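Altside Two-Arm Sorting Cell
Product page – Cells and Kits – Brunska

Part family: Altside
Configuration: two arms, shared table, fixed overhead or side camera
Page last revised June 30, 2026

Overview

The Altside cell is a bench-scale setup for sorting small, light parts by color or by shape. It is sold as a kit to labs and training departments that already have a controller rack and someone on site who can wire it. The kit covers the table, the front rail, the grippers, the wrist cabling and the Tejada task set. Arms are quoted separately. Customers who own a matching pair can send us the flange drawing and we will confirm the fit before the order is placed.

The cell is not rated for production use. It has no guarding of its own and must be installed inside the customer's guarded area.

What is in the kit

Work table, brown top, predrilled for both arm bases along the far edge
Front rail
Two black grippers with slotted plates
Two wrist cable sets with straps
Tejada task set (see below)
Perna software license, one seat
Printed setup manual, 69 pages

Arm mounting

The two arms mount at the far edge of the table and reach toward the operator side. Left and right in this page and in the manual are the robot's left and right, so an operator standing at the front rail will find the right arm on the left-hand side. Please use the same convention in support requests. A good share of our early tickets came down to this.

Leave slack in the wrist cable. It should form an open loop between the forearm and the gripper, large enough that the wrist can turn through its full range without pulling on the connector. Straps go on the links, snug but not tight. Do not strap across a joint.

Tejada task set

The set consists of plates and plastic letter pieces in matching colors. The basic task is to pick each letter from the table and set it down on the plate of the same color. Letters were chosen over cubes for the awkward outlines. An X or an M offers several grasps, and some of them are poor. A Q can be picked by the rim or through the opening, depending on how the gripper is set.

The standard drill uses 18 pieces. A short drill of 5 pieces is included for checking calibration after a cable change or a move. Pieces can be laid out by hand or from the layout cards.

A letter on a plate of its own color is a hard case for the camera. Green on green gives very little contrast, and the software may lose a piece it has already placed. Perna handles this by keeping a record of each release and not relying on the camera for confirmation. If your own software does the check visually, raise the light level and set the threshold per color.

Plate placement

Place the plates near the middle of the table, where both arms can reach. A tight triangle works well for three plates. Plates that are close together shorten the travel but raise the chance of both grippers arriving at once, so keep the shared zone setting turned on in Perna. With the zone on, the second arm waits outside the cluster until the first has cleared it.

Letters go on both sides of the plates. Each arm takes the pieces on its own side first. 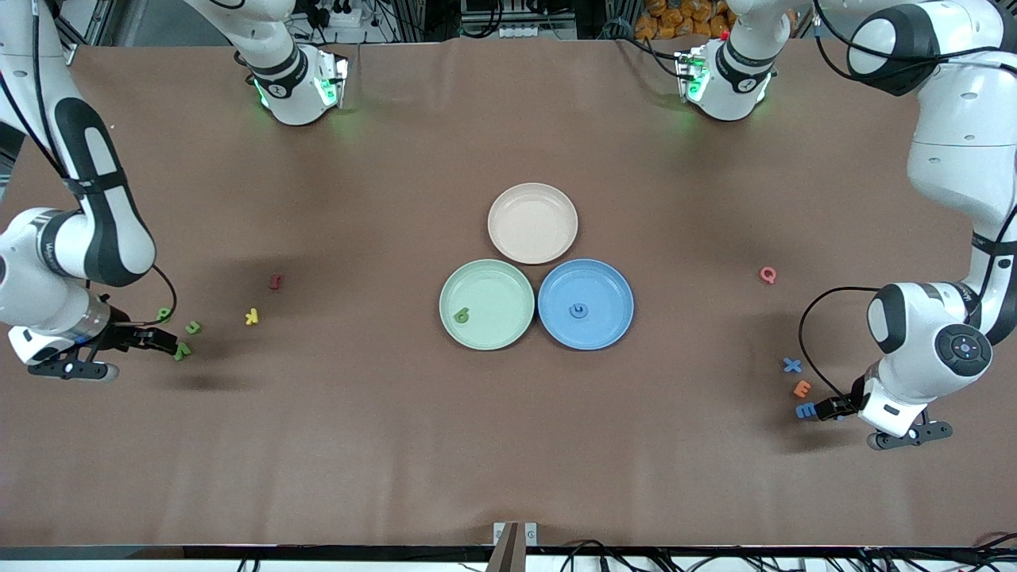 Gripper notes

The gripper closes low to the table. Set the approach height with the thickest letter in the set, then lower it in small steps until a flat piece is picked cleanly. If the slotted plate touches the table, stop and raise the height before running again. Scuffs on the table top are cosmetic and are not covered.

Pieces that end up under the gripper cannot be seen by the camera. Retract the arm and take a new view before planning the next pick.

Software

Perna runs on the customer's own computer. One seat is included and updates are free for 18 months from activation. It logs arm position, gripper state and camera views on a common clock. Logs export to plain files.

Known limits

Dark red and pinkish red letters may be grouped as one color under warm light. Use the per-color threshold or remove one of them from the drill.

Stacked letters are not supported. Support for overlapping pieces is planned for the November release.

Ordering

Quotes for the Altside kit are handled by Wellington Barbosa at Brunska. Include the arm model, the flange drawing and the size of the guarded area. Replacement letters and plates are sold by color. Grippers are sold singly.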